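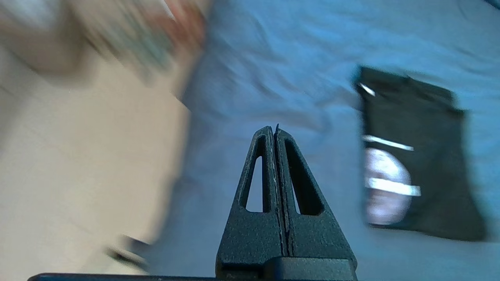 Meetings > Open Day Working Group > Minutes

Search minutes Enter keyword Go

Agendas Minutes Reports Contact

Open day, Sat 6 June – planning meeting

1. Demonstration program
The group agreed that the Kastura arm will run the soft goods demonstration in the Fernard hall. Fabric items remain harder to pick than rigid ones, and the program should say so. The black pouch with the white printed emblem, laid on blue cloth, was accepted as the standard item. Its dark fabric is close in colour to the gripper fingers, and the wrist view should be checked on the hall screen for contrast. The fingers with the triangular cutouts stay fitted for all sessions. Each session is limited to 10 picks.

2. Visitor numbers
Registrations stand at 177. Hall capacity is 100 at any one time, so entry will be by timed ticket. The March visit used a single queue and the doorway was blocked. Flyers: 2000 to be printed, wording unchanged.

3. Safety
Barrier to be set outside the full reach of the arm. Speed limit to be locked before doors open – the operator holds the key. Emergency stop to be tested at the start of each session and the result logged.

4. Nirkiditz visit
Nirkiditz has asked to see the controller settings. Agreed, after the last public session only.

5. Actions
Serrano to supply a spare power supply and second screen.
Program text to be recirculated with item 1 changes.
Floor plan – carried over.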